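Dravon two-finger gripper pack, tested in the Gustach simulator

Dravon sells this pack as a ready-made pair of grippers for two-armed mobile robots in Gustach. I used it in July on a house map, mostly for narrow passages, and compared it with the older Zeleke pair I had been using. The pack costs $80 and installs in 5 minutes.
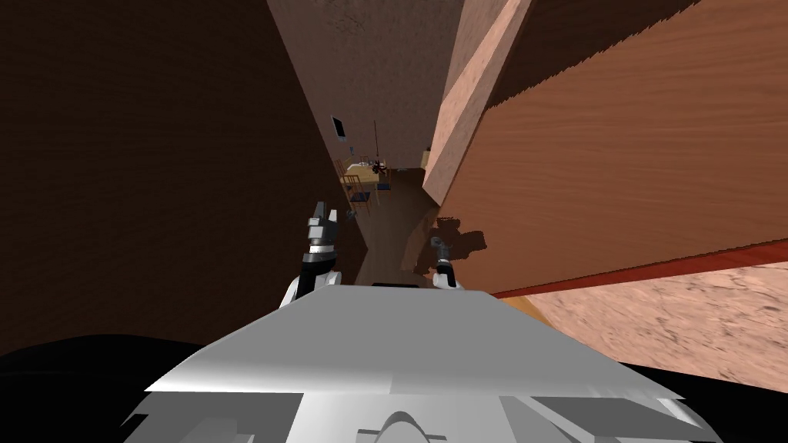 Both Dravon grippers open, seen from the robot's own camera at the corridor.

The fingers are short, and that helps in tight places. With the Zeleke pair I had to fold both arms back before every doorway. With these I could leave them up and forward for most of the 157 runs I logged.

Speed is fine. On my desktop the pack added no lag I could notice, even with shadows on – the Zeleke model always made me turn them off.

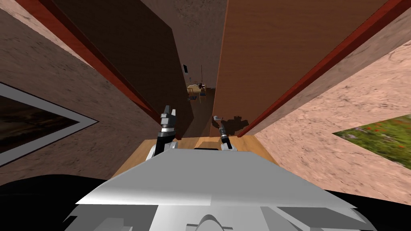
The controller is less polished. Each arm has its own settings page, and a change to one is not copied to the other. I lost an evening to a closing force I had set on the left arm only. The manual runs to 292 pages and covers this in one line.

Camera view

The head camera setting that comes with the pack looks down over the torso, with both grippers in view. I kept it for driving and tilted it lower for table work.

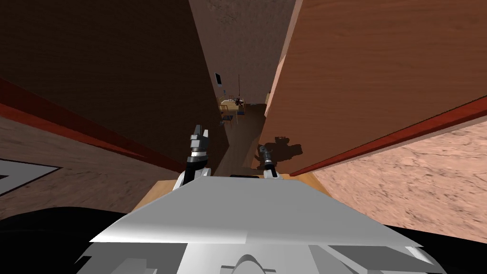
Verdict

Good value if you work in small rooms. If you already own the Flomico controller, use that instead of the one supplied.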